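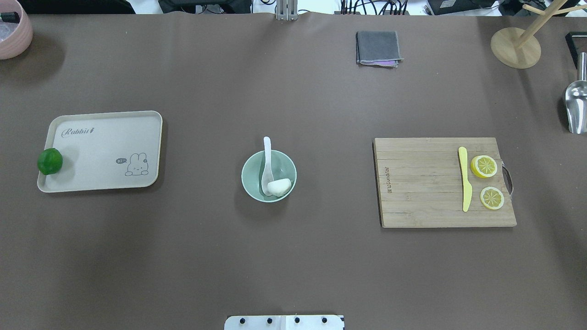

Thịnh Thân wrote:
> We run the Zoltora pulsed source at 1,000 Hz into a 20 m patch fiber.
> Power at the far end drops over the first hour and then holds. The
> pump current does not move. Is the coupler bad, or is this the head?

Lists > Optics and Lasers > Fiber Delivery > Thread

Check the coupler before you open the head. A slow drop that settles usually means the input lens mount is moving as it warms. Put a meter on the beam ahead of the coupler and log both points for an hour. If the first reading stays flat, the head is fine.

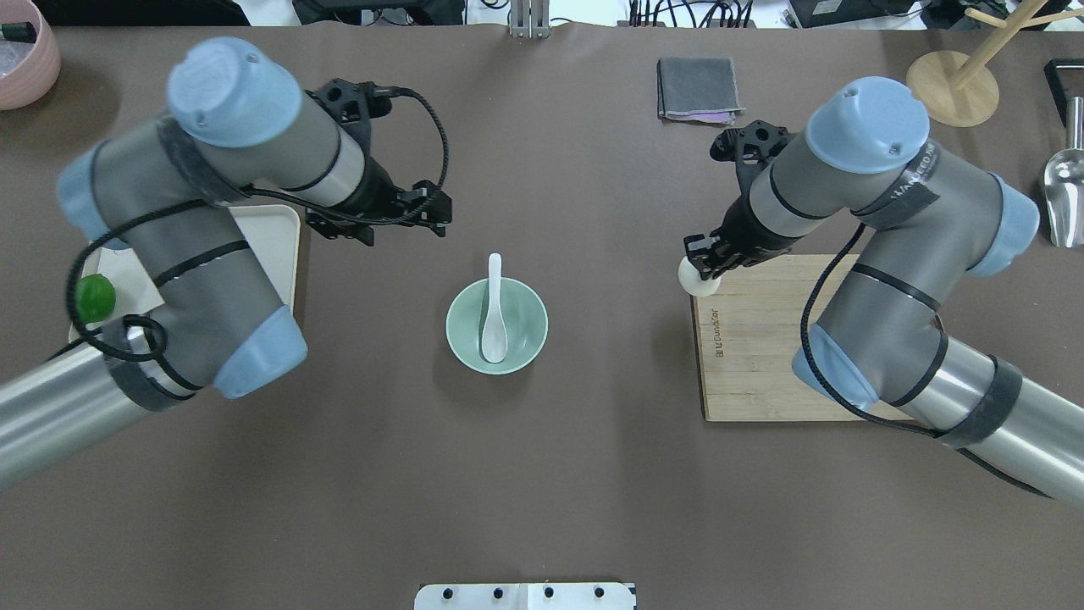

Then look at the mount itself. The Jornano mounts have an aluminum body with a steel clamp ring, and the two grow at different rates. Ours walked far enough to lose 267 mW at the fiber output. Setting the focus cold made it worse. We now align after warm-up and leave it alone.

Do not chase the loss with pump current — you will put the extra power into the cladding and cook the connector.

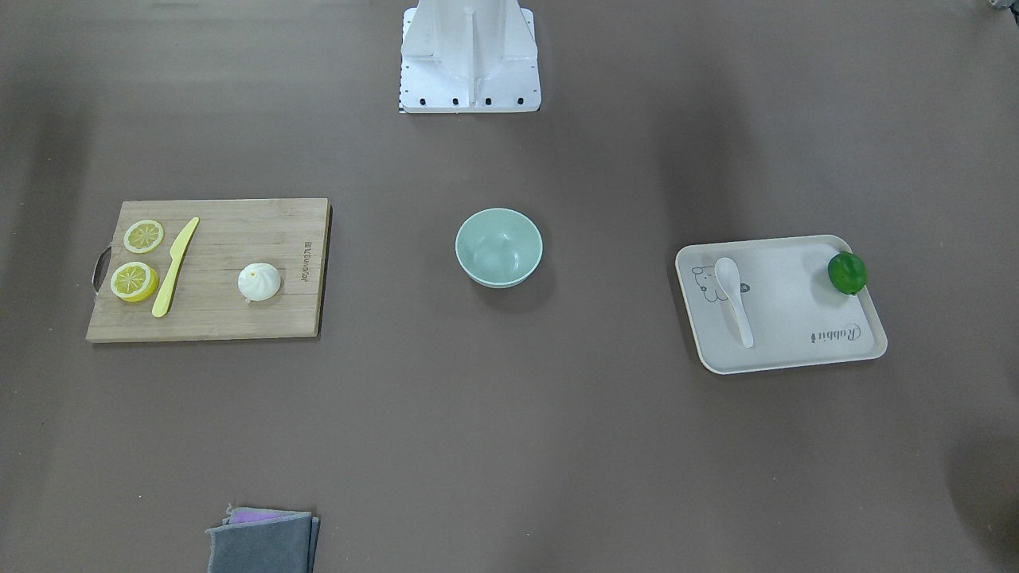 If the mount is clean, inspect the fiber face at 200x or better. A burn near the core edge will pass enough light to look normal at low power. We logged 1,711 hours on the last face before repolishing.

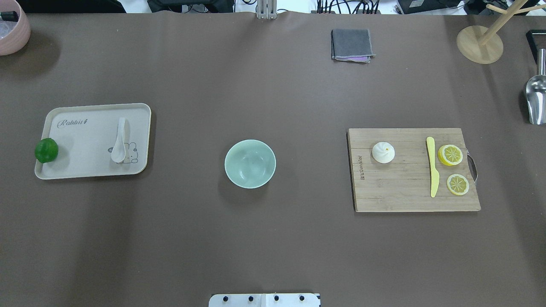
Beam size at the lens matters too. An underfilled lens gives a larger spot at the focus, and the spot then clips the core. People mix up the focal spot with the cone angle, so I draw it for new staff as a bowl like the mint-green one in the photo: the rim is the beam at the lens, and the sides closing in are the cone. A wider rim at the same depth means a steeper cone. Keep that inside the fiber's acceptance angle. Issahaku has a short note on the math in the June archive.

Comments

jiltier_user: Same drop here, same clamp ring. Aligning warm fixed most of it.

PK: What torque on the ring?

Issahaku: Finger tight plus an eighth turn. More than that tilts the lens.

This site uses cookies to keep you signed in. Accept | Settings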